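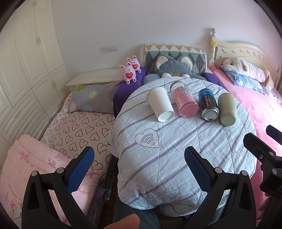
What makes a youth swim club last past its third season? A steady pool schedule, more than anything else, because families plan their whole week around it and drift away when it keeps changing.

I begin with that question because it is the one my students ask first, usually before they have taken their coats off, and the rest of this chapter is a long way of answering it. We will get to budgets and coaching certificates in due course. But I would like you to start with the lanes, and with the hour at which somebody unlocks the door.

Take the club at Meterthorpe, which we will follow through most of Part Two. In its first year it had 93 swimmers and the use of a school pool on whatever evenings the basketball team did not need the building. Parents got the times by phone, often the same afternoon. By May the list had slipped badly, and the coaches (good ones, by the way, and well liked) blamed the fees. The fees had not changed at all.

The next fall the club signed for fixed hours at the Vurley Road pool, a smaller and frankly chillier place, and kept those hours all winter. Membership climbed to 109. I have swum at Vurley Road myself and would not call it lovely — but you always knew when it was open.
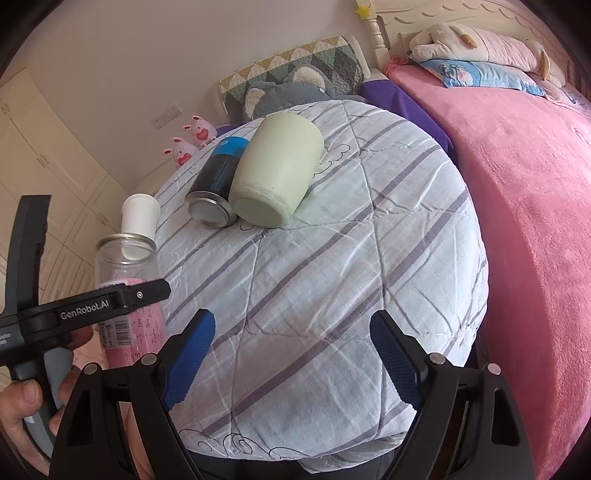
One parent wrote in the club's survey that she would gladly pay more for a Friday practice that stayed on Friday, and that her older son had quit over nothing else. Her comment appears again in Chapter 6, where we look at how to ask members for their views without wearing them out.

A fixed schedule does cost money, of course. Meterthorpe paid $2,807 for its first winter of guaranteed lanes, against $1,297 for the looser arrangement the year before, and there was a good deal of grumbling at the spring meeting. Keep both figures handy, as you will need them for the worksheet on lane rental.

Before reading on, find the posted schedule of a club near you, in any sport you like, and mark every change made to it over one month. Bring your notes to the next session. We start there, with the Rilgate method of dividing pool time among age groups.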